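Bisside opens its robot teaching sessions to the public for February

Local news | Technology
2 comments

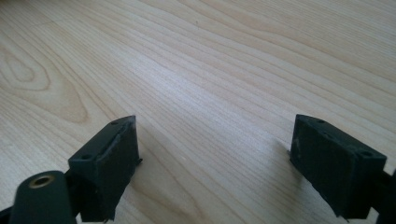

The two fingers of a hand-held gripper over a wooden surface, with nothing yet between them.

A workshop in Bisside where people teach robots by hand is opening its doors to anyone who wants a turn. The Vemevum project has been running closed sessions since the fall and will take visitors every afternoon through the end of February, starting at 2 p.m.

The idea is wonderfully easy to pick up. A visitor takes hold of a gripper, squeezes it to close the fingers and does an ordinary job with it: stacking cups, folding a dishcloth, putting the lid back on a jar. A small camera on the tool records what the fingers see and how the hand moves. Those recordings are then used to train a robot arm with the same kind of fingers, which tries the job on its own.

So far 157 people have taken part in the closed sessions, most of them from the streets right around the workshop. The youngest were in high school, and several were retired bakers and tailors whose hands turned out some of the smoothest recordings the team has collected. (The dishcloth, everyone agrees, is harder than it looks.)

Vemevum keeps its jobs short on purpose. A good showing of the cup task takes nine seconds, and visitors usually repeat it many times, moving the cups a little between tries so the robot doesn't learn just one layout. Mistakes are welcome too. If a cup slips and the visitor picks it up again, the team keeps the recording, and the arm gets a chance to learn how to recover from a slip of its own.

There is a second station for those who would like to try remote control. It is called Nadar, and it works the other way around: the visitor sits at a desk across the room and moves a pair of handles while a robot arm copies each motion. It takes longer to get used to, and the first few minutes tend to be full of near misses and laughter. But it is a real thrill when the arm reaches out, closes on a clothespin and lifts it just as you meant it to!

The project says the two methods go well together. Hand-held showings are fast and can be done at any table, so they bring in a lot of variety. Remote control is slower, but every motion is one the arm has already made, which helps with jobs where the reach or the angle is tricky. The jar lid is being taught both ways this month, and the results will be put up on the wall by the entrance as they come in.

Early tests are encouraging. In the latest round the arm was given the cup task with a table height it had not been trained on, and it finished 53 tries without help before the team stopped for the night. The dishcloth is still a work in progress. The arm can find a corner and lift it, and it sometimes makes the first fold, but the second one usually ends in a heap.

Visits are free and last around an hour. No experience is needed, and left-handed visitors are especially welcome, as the team has few recordings from them. The gripper is light enough for most people to use standing up, though stools are provided. Children under 12 should come with an adult. Recordings show the table and the tool, and visitors can ask to have theirs deleted before they leave.

Sign-up sheets are at the workshop entrance and at the Bisside library desk. Walk-ins will be taken when a station is free.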